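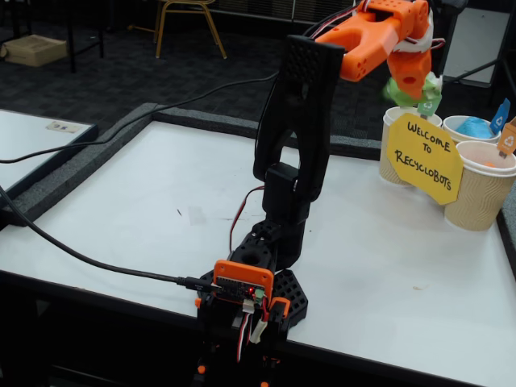 ## 4. Recording series and one-time specials

This section covers scheduled recording in Stiker. Complete the tuner scan in Section 3 before you start. The steps are the same for the desktop program and the browser page unless a note says otherwise.

### 4.1 Set the recording folder

1. Open **Settings > Storage**.
2. Select **Add folder** and choose a drive with at least 50 GB free.
3. Set **Stop recording when disk is** to 85 percent.
4. Select **Save**. The folder status changes to *Ready*.

> **Caution:** Do not choose a folder that is synced to an online service. Stiker writes to the file during the entire broadcast, and the sync program may lock it.

### 4.2 Record a one-time special

Specials are often listed in the guide as a new title with no season or episode number. A series rule will not pick them up.

1. Open **Guide** and move to the date of the broadcast.
2. Select the program. If the special is split into two guide entries, select the first one.
3. Select **Record once**.
4. Under **Padding**, set **Start early** to 2 minutes and **End late** to 30 minutes.
5. If there is a second entry, repeat steps 2 to 4 for it, then select both in **Upcoming** and choose **Join**.

Live award shows and holiday concerts regularly overrun. For these, turn on **Follow live schedule** as well. The end time is then updated from the guide while the recording is in progress, provided the channel sends schedule changes. Channels that do not are marked with a gray clock in the channel list.

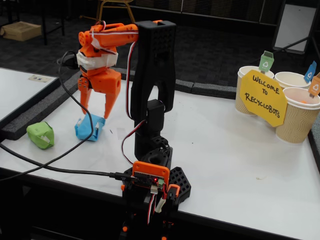 Joined entries use one tuner for the whole period. If another recording needs that tuner, the conflict is shown in **Upcoming** in red and must be cleared by hand.

### 4.3 Record a series

1. In **Guide**, select any episode of the series.
2. Select **Record series**.
3. Choose **New episodes only** or **All episodes**.
4. Set **Keep** to the number of episodes to hold. The oldest is deleted first.
5. Set the priority. A rule with priority 1 wins over all others.

**Note:** "New" is decided by the first-aired date in the guide data. If that date is missing, the episode is recorded. Daily talk shows often have no date, so set a **Keep** limit for them.

The library holds up to 3000 recordings. Search slows down on older machines once there are over 650 in a single folder; use **Split by title** to give each series its own subfolder.

### 4.4 Check a scheduled recording

- **Upcoming** lists every recording for the next 14 days.
- **History** lists recordings that finished, were stopped, or failed.
- Error *T-2* means no free tuner. Error *T-5* means the signal was lost during the broadcast.
- Error *G-1* means the program was removed from the guide before it aired. Search for it again by title, as it may have moved to another date.

Padding is not applied if the recording before it on the same tuner ends at the same minute. To keep the padding, assign the second recording to a different tuner under **Details > Tuner**.

*Section revised March 2023, N. Ramasamy. Checked against the Pornitz build by Ívar Hviid.*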